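## 4. Changes in Work at the Folding Station

### 4.1 Division of tasks

Before the Flara station was introduced, the garment room at the Renesport textile-care site was organized by shift and by person. Each worker took a bin of returned garments, sorted it, folded it, and carried it to dispatch. The station, a two-armed cell placed on a white worktable, was assigned the folding of dark cotton T-shirts. Sorting, inspection, and all other garment types stayed with the staff.

The workers we interviewed described the change mainly in terms of pace. Under the earlier arrangement, folding served as a pause between more demanding tasks. Nesrin Bilgin, who had worked in the room for 16 years, told us that folding was "where you got your breath back," and that a shift without it felt longer even when the output was the same. Ozan Erdem took the opposite view and reported less pain in his wrists by the end of the week. Both accounts were common among the interviewees, often within a single interview.

### 4.2 New forms of attention

The transfer of folding to the cell created duties that did not appear in the site's original staffing plan. Operators were expected to place garments, watch the arms, and decide when to step in. The third of these proved hardest to define. The written instruction asked operators to stop the cell "in case of a faulty grasp," but dark fabric gave them little to go on. Folds and edges were difficult to tell apart on the monitor, and operators learned to look for printed areas as a guide to how a shirt was lying.

This skill was passed on informally. Muammer Uysal, the first operator trained on the cell, taught it to the later ones during the overlap between shifts. It was not recorded in any manual until December, when the shift leads asked for a written version. Pay grades at the site had been drawn up around manual folding speed, and the new skill had no place in them. In our view this omission explains much of the dissatisfaction expressed in the second round of interviews — more than the presence of the machine itself.

### 4.3 Reading the camera views

The cell gives the operator close views from cameras at the grippers and a wider view from a fixed camera. In the interviews, operators said that they relied on the wider view to judge the position of the arms and turned to the close views when they were unsure how the cloth was gathered. Melahat Gezer reported that the close views had been "just black" to her in the first weeks. She later came to use the outline of the cloth against the lighter background and paid little attention to its surface.

Management treated the views as a technical feature of the cell. For the operators they were the main material of the job, and requests for a larger monitor and better seating were raised at three successive staff meetings. Figure 3 shows the kind of material with which they work. 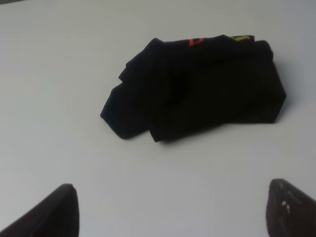
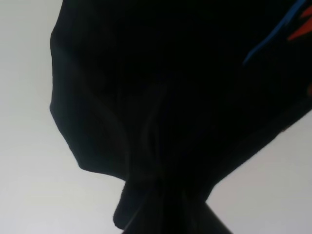
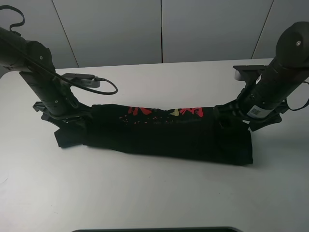
**Figure 3.** Camera views of a black garment at the folding cell. First and second: close views from gripper cameras. Third: fixed-camera view with both arms at the folded T-shirt.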